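How long should the first level of a small platform game be?

2 min read

Bayu Raju
Hello all, I've been making a little platform game called Skastero in the evenings, and I've now reached the part I was dreading, which is the opening level. At the moment it teaches walking, jumping, the grapple and the lantern all in one go, and my sister gave up before she got to the lantern (she does like the music, bless her). I've got about 200 screens planned for the whole game. Should I cut the first level down, or split it into two? I'd like to have something to show people by July, so I can't rebuild everything.

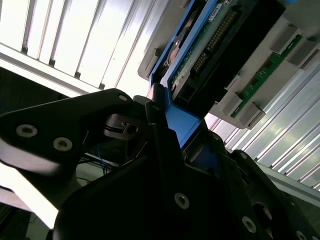 Mieke Smits
14 people found this helpful

Oh, I remember this stage so well! I'd split it. When I was making Femau I had one enormous opening level with 60 signposts in it, all lovingly written, and my testers ran straight past every one of them. In the end I took out nearly all the words and put a gap in the floor that you couldn't cross without jumping, and people simply jumped.

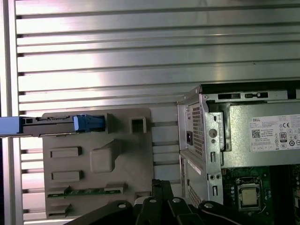 The grapple is the one I'd give the most room to, as it sounds like the thing your game is really about. Let people swing over something soft first, a pond or a haystack, so that falling only costs them a moment. Then put the lantern off until level two, or even three - a new toy a bit later on is a lovely surprise, and it gives the early levels some shape. You can keep nearly all the art you've drawn, so July sounds quite possible to me.

Do sit behind your sister when she tries it again, and try very hard not to help. It's agony, but you'll learn such a lot.

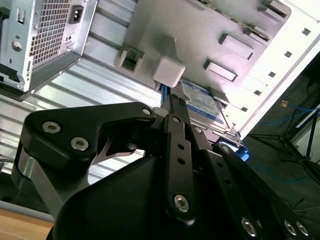

Inside a desktop computer case, with the power supply at the top.

Darmawan Liem
4 people found this helpful

Just make it shorter. Mine takes 80 seconds and I've had no complaints. Also let people skip it the second time round, please!

3 comments | 6 shares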